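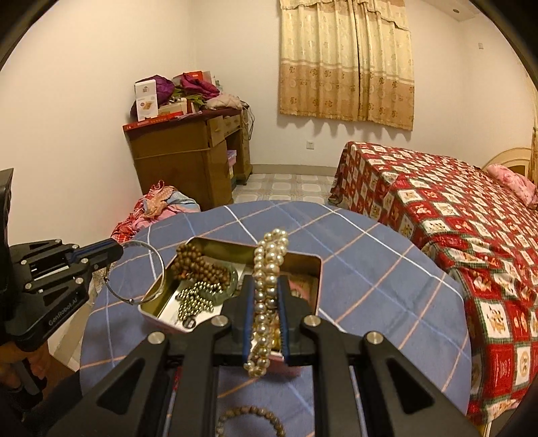 Multi-strand bracelet between the blue pads, above the open tin. Second gripper at left, near the bangle.

## Offline error looks great, rollouts on bead strands don't. Is my split wrong?

**strandcount**

I'm training a policy for a tidying task: small jewelry on a table, open tin, put every piece in the tin. Demonstrations come from people using a pair of hand-held grippers at home. The set is called Plamik and has 1,932 episodes from 26 homes. The objects are mostly bead bracelets, bangles and loose strands of small beads.

What I did:

- shuffled all episodes and held out 400 for validation
- trained on the rest, wrist images plus gripper width in, relative poses out
- picked the checkpoint with the lowest action error on the held-out set

Validation error kept going down the whole run and never turned up. On our bench arms the rigid pieces are fine. The bangle works most of the time, even leaning on the rim of the tin. Bead strands are bad. The gripper closes in the right spot, lifts, moves over the tin and then opens while part of the strand is still hanging outside. Sometimes it closes again on nothing and continues as if it has the piece.

I also trained on a random 1,000 episodes to see if more data was the issue. Validation error was slightly worse, rollouts looked the same to me. The bench has a plain gray mat and the homes have every kind of tablecloth, so I don't know how much of this is background.

Do I need more strand episodes, or is there something wrong with how I'm measuring? I have to write this up in September 2026 and right now my main figure is a validation curve that doesn't predict anything.

Edit: the tin is the same model in every home. Objects differ, but each home used its own set for all of its episodes.

**ziltard_user**

Your edit is the problem. If each home used one set of objects on one table, a shuffled split puts the same bracelet on the same tablecloth in both training and validation. The network can do well by recognizing the home. That also explains why the curve never turns up.

Split by home. Put whole homes aside, pick them before you look at any results, and don't use them for choosing checkpoints. Better to have three groups of homes:

1. training
2. checkpoint selection
3. final numbers, opened once

With 26 homes you can afford this, though the last two groups will be small. If you want tighter numbers, rotate the groups and report the spread over rotations. Report it per home as well. One home with a busy cloth can drag the average and you won't see it otherwise.

Your 1,000-episode run has a similar weakness. You drew those episodes at random, so nearly every home is probably still in there. You cut the number of repeats and kept the variety. If you want to know whether more data helps, make two curves – one where you drop episodes within every home, one where you drop entire homes. In our work on Skalstead the first curve was almost flat and the second one was steep. Our task was folding cloths, so don't take the shape as given for yours.

Even after the fix, I would not make offline action error the main figure. A release that happens a few frames early costs almost nothing in average error and ruins the episode. Use it to throw out bad checkpoints and let rollouts decide between the rest.

**pegboard9**

more data. strands are hard, we just collected until it worked. also try a bigger image encoder

**low_torque**

The split answer covers the measurement side. The early release is a separate thing and I'd look at it on its own.

A strand hangs, and how far depends on where it was grasped. Grab a bracelet in the middle of a bunch and it makes a compact shape. Grab a long strand near one end and most of it is below the fingers. A person sees that and raises the hand or lowers the strand in a little at a time. Your wrist camera may lose the bottom of the strand behind the fingers, so check that first. Take 20 or 30 strand episodes and look only at the second before release. If you can't tell from those images whether the free end is inside the tin, the policy can't either. Then you need a longer image history or the second gripper's camera as an input.

For closing on nothing, plot measured gripper width against commanded width. Thin bead strands leave a small gap, and if your width signal is noisy or you rounded it during preprocessing, "holding a strand" and "empty" can end up as the same number. We had exactly this with thin cord. Keeping the full resolution fixed most of it and we changed nothing else.

On scoring, please don't use a single success rate. I'd record these for every rollout, by object type:

- piece gripped
- piece lifted clear of the table
- all of the piece inside the rim after release
- other pieces in the tin undisturbed

The third line is where your strands will fail, and the reader can see it directly. Have someone score from video without knowing which checkpoint made it.

Background is easy to test. Put a patterned cloth on the bench and run the same object positions on both surfaces.

**strandcount**

Redid the split by home. Validation error now bottoms out early and climbs, and the checkpoint I had been using is well past the low point. The width channel had been stored as 8-bit, so I'm re-exporting it from the raw logs. No new rollouts yet. I'll try the cloth test on the same day so the lighting matches.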